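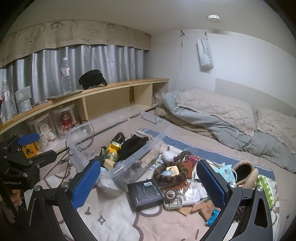

One Bin, One Small Room

I've been promising to write this up since October, so thank you to everyone who kept asking (mostly Davina Crichton, who asked twice in one afternoon). The idea was simple enough: get all the little stuff that had been living on the bed back into a single clear bin, and get the floor back too. I'm a terrible sorter. I pick up a hair thing, remember where I bought it, and then I'm sitting down with a cup of tea and it's dark out.

If you've followed the page for a while you'll know the room. It's tiny, with the low shelf down one side and a futon that gets folded up when there's company or when I need somewhere to stand. That's why the bin matters so much -- it's pretty much my closet, my bathroom drawer and my snack cupboard all in one.

A few notes on how I go about it, for the people who wrote in after the last gallery.

Everything goes on the blanket first. I know, I know, it looks so much worse before it looks better! But if I try to sort inside the bin I just stir it. Spread it out and you can see what you've got, and you can see how many little packets you've been saving for no reason at all. I found a Pesik hand cream sample with a price sticker from a store that closed 9 years ago. I kept it. Don't write to me about it.

Soft things can go in early. They squash down and fill the corners, and then the harder stuff has something to sit against. Alistair Leckie swears by rolling everything up like a sleeping bag, and he once sent me a 200-word email on the subject, but a crumpled heap works fine for me and takes no time.

Fluffy headbands come last, on top. Mine always end up flat as pancakes otherwise, and then they sit funny over my ears for a week.

Flat boxes can stand up along the side if there's room. If there isn't, they go on the shelf, and then I lose them.

And get the crinkly plastic out before you start packing. I always leave it till the end and it always ends up back in the bin somehow, wrapped around something I need.
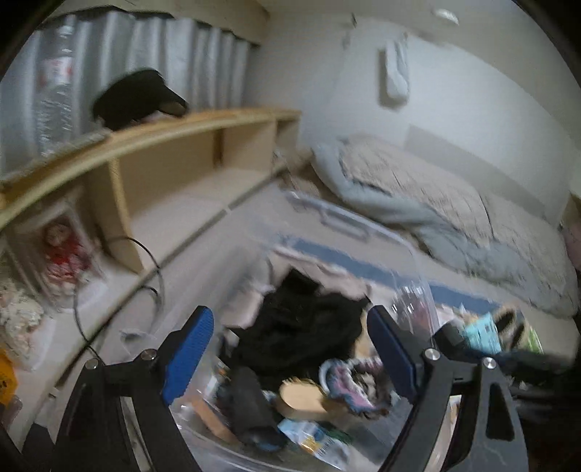

Brush, zippered pouch, a pair of sandals and a snack, all sharing one bin. The striped mat behind it is my favorite thing on that floor.

Davina wanted to know about the brush. I like a round one with a bit of wood to hold on to, and I went through two plastic ones from Grododo before I gave up on plastic. She also says shoes and snacks should never share a bin, and she's probably right, but the snack is in a wrapper and I'm not buying another bin for one snack.

The pink and blue print is the one I'd save in a fire. I have a real weakness for anything with that mix of colors. There was a shop called Cruickshank near my old apartment that had a basket of fabric remnants by the register, and I don't think I ever got out of there with my hands empty.

I still want one of those Urnum lids with the clips, if anybody has a spare that fits a big bin. Mine went missing in the move, and I've been laying a folded towel over the top ever since. Leave me a comment with the size and I'll measure up.

Next gallery will be the shelf. Give me a little while on that one.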